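Handheld gripper for cloth: soft pads or the stock ones?
Grippers and End Effectors > Hand-held and teleop

benchgoat
Posted 03/11/2022

I've been comparing two sets of finger pads on a hand-held parallel gripper and I'd like a sanity check before I order more of either. The job is towels and other household cloth. Pick up a corner, lift, put it down flat, same again. The demos get used to train a policy for a small arm later on, so whatever I settle on has to work on the arm side too.

Set one is the stock hard rubber pads. Set two is a soft blue pad from Rundthorpe, a fair bit thicker and with more give at the tip. Same body, same linkage, same wrist camera with the wide lens.

What I've found so far is that the hard pads are better at getting under a flat edge and the soft ones are better at everything after that. With the soft pads I can close on a fold and not worry about how square I am to it. With the hard pads, if I come in at a bit of an angle, only one corner of the pad touches and the cloth slides out during the lift.

I've been working on a light blue tabletop with a green terry towel, soft pads on.
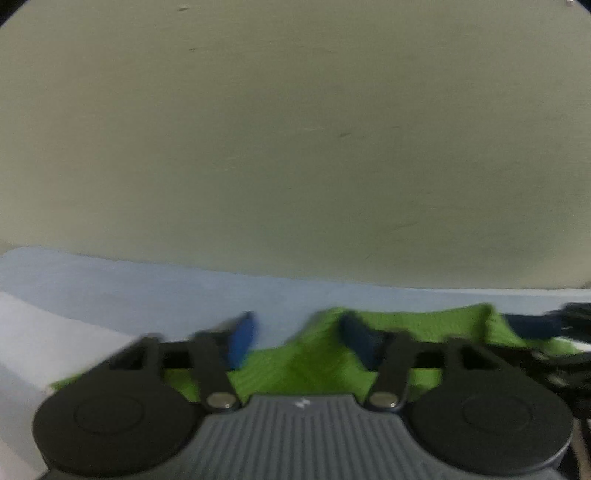

varano_fan: I'd go back to the hard pads. Terry is the easy case, you can grab the loops with just about anything. Try a tea towel or a pillowcase and the soft ones will fold over on themselves before they get hold of an edge. We went through 3 sets in June and the tips rounded off on every one.

benchgoat: What were you closing with? Mine is a trigger, so the force is whatever my hand does. I can see a motor at a fixed current chewing through them.

varano_fan: Motor, Brendetti controller, current limit set fairly high. Could be part of it. I still think a pad that changes shape over its life is a bad idea when you're collecting data with it. Your first hundred demos and your last hundred are with a different tool.

Maxine Costigan: I don't agree with that last bit. The hard rubber changes too, it glazes. You just don't notice it because the shape stays the same. I wipe mine with isopropyl at the start of each session and the grip is noticeably better for the first while, then it drops off again. The soft ones I only clean when there's lint on them.

varano_fan: Glazing you can fix with a bit of sandpaper. You can't put a tip back on.

lowtorque: Has either of you tried a mixed pair? Soft on one side, hard on the other. The hard side goes under and the soft side closes down onto it. I've run it that way on a Lozano arm with a two-finger gripper and it was the only setup that would take a single layer off a stack more often than not. The catch is that you have to remember which way round you're holding it, and on the arm you have to care about wrist rotation.

benchgoat: Hadn't thought of mixing them. The rotation thing would bother me. At the moment the policy can treat the gripper as symmetrical and I'd like to keep it that way. I'll give it a go on the hand-held anyway, it's only four screws to swap a pad.

Went back to it this arvo with the soft pads on both sides. One thing I wanted to know was whether the surface underneath matters as much as the pads do. On a hard table you can press down and let the pads spread, and the cloth bunches up between them. On a bed everything sinks when you press, so you have to come in shallower and close earlier.

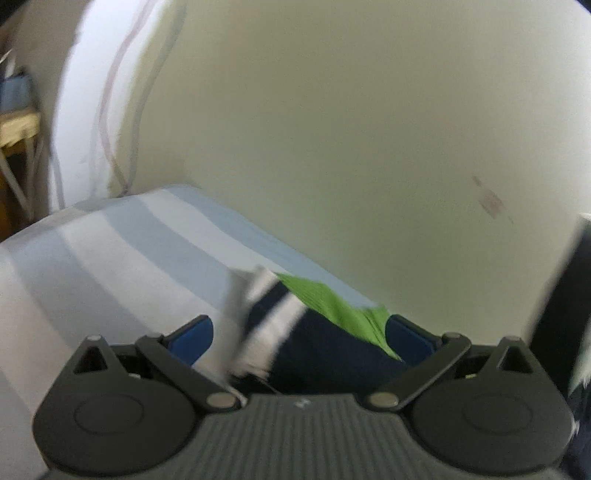
My technique on the mattress was poor to begin with. I kept pushing down like I would on the table and picking up the sheet along with whatever was on top of it. Opening wider and aiming for a raised fold sorted most of that. I haven't done the same run with the hard pads, so I can't call it a comparison yet, but I'd expect them to catch the sheet more.

The other thing is motion blur. I move faster over the bed than over the table, probably from having to reach, and the cloth smears in the wrist camera view while the gripper stays fairly clear. Shutter is on auto. I'll fix it and add a lamp.

Maxine Costigan: Fix the shutter first and see how dark it gets. You may not need the lamp. And slow down on the approach, that helped me more than any camera setting did.

lowtorque: Agree on the speed. Also lock the white balance while you're in there, or patterned sheets will pull it all over the place.

varano_fan: Post the hard pad numbers when you have them, good or bad. Same cloth, same bed, same person holding it. I'll believe the soft ones if they still win after a few hundred closes.

benchgoat: Fair enough. I've got 3 unused pairs of the soft and one of the hard, so I'll start both fresh and photograph the tips every fifty closes. Will put it in this thread.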